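FOR IMMEDIATE RELEASE – 23 Feb 2018

OSTUNSTEAD ADDS PLACE SETTINGS FOR EVERYDAY MEALS

Blue cloth placemats, bright plates, colored spoons. In shops and online from today

Ostunstead, the tableware firm, has today put its new place setting range on sale. The name is Brusard. Three pieces to start – a cloth placemat, a round plastic plate, a metallic spoon. Sold seperately or as a boxed setting for one.

The idea is a table that looks set even when it's Tuesday-night pasta kind of food and one person eating. No tablecloth, no napkin rings. Mat down, plate in the middle, spoon to the right. Done.

"People kept telling us they had lovely things in the cupboard and ate off whatever was on the drying rack," said Philomena Mac Carthaigh, head of product at Ostunstead. "We wanted a setting you could lay in the time it takes the soup to heat up. And wash up after without thinking about it."
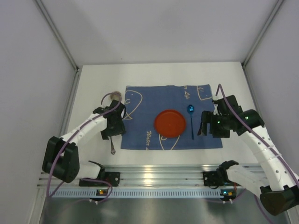

Brusard has been in the works since last July, when the firm sent sample settings out to 74 homes and asked for them to be used at every meal for 12 days. Notes came back on paper, some of them with sauce on. The main complaints were about the first mat, which was too small – plates hung over the side and the spoon ended up on the bare table. The mat now on sale is wider. The plate stayed the same size, the rim was changed.

Color was the other big topic. Early samples were all one shade, mat and plate and spoon, and the households found it dull. Dagný Kárason, who designed the range, went back and pulled the pieces apart.

"Blue mat, warm plate, and then the spoon is allowed to show off a bit," Kárason said. "I tried a white plate for weeks. Very tasteful. Looked like a hospital tray."

The drawings on the mat are hers too. Done by hand first, in pen, then redrawn for the printer. Loose lines and a few words, all kitchen and table stuff. Kárason says she wanted them to look like something scribbled while waiting on the phone. On the mat the firm is showing first, "Water" is printed in cream script.

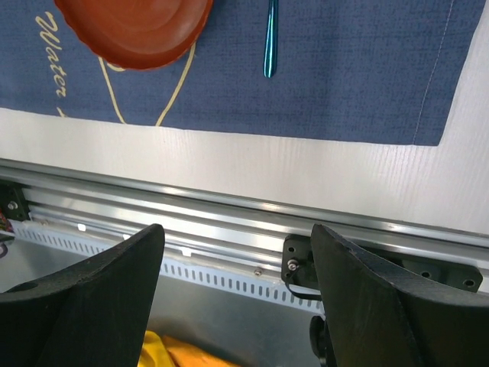
Care was settled late. Ostunstead wanted a mat that could go in with the regular wash, and the first cloth shrank, so the range missed its Christmas date. Jayson Maglaya, who runs sourcing, had the replacement washed up to 300 times before he would sign off on it. He was also the one who asked for a woven, linen-like feel in place of the smooth cloth first picked, and for a straight hem along the bottom so the mat lines up with the edge of the table. Care label is sewn on the back. Warm wash, dry flat, cool iron on the reverse side if you must.

Plates and spoons should be washed by hand with a soft sponge. No scouring pads on the spoons please. Plates are not for the oven or the microwave.

The boxed setting comes in plain card with a paper band, no plastic window. Boxes stack. Spare spoons can be bought singly, after several test homes reported losing one (lunch bags, mostly).

WHERE TO BUY

The range is stocked from today by Cruzado home stores, 11 branches to begin with, and by Wusis online. Branches will have a table laid out near the front so shoppers can handle the pieces. Virgilio Enriquez, buyer at Cruzado, placed his order after seeing the second round of samples.

"Our customers buy one of something, take it home, come back for more," Enriquez said. "So I asked for singles as well as the box and they said yes, which made it easy. I'd like a bowl next."

A bowl is being looked at. No date yet. A second mat color is further along and will be announced seperately.

NOTES FOR EDITORS

Product samples can be borrowed for photo shoots, return postage paid by Ostunstead. Please send mats back unironed.

Price list and fabric details on request. Prices are the same in store and on line.

Interviews with Philomena Mac Carthaigh and Dagný Kárason can be set up through the press desk. Mornings are best.

Press contact: Milagros Lumbao, Ostunstead press desk

ENDS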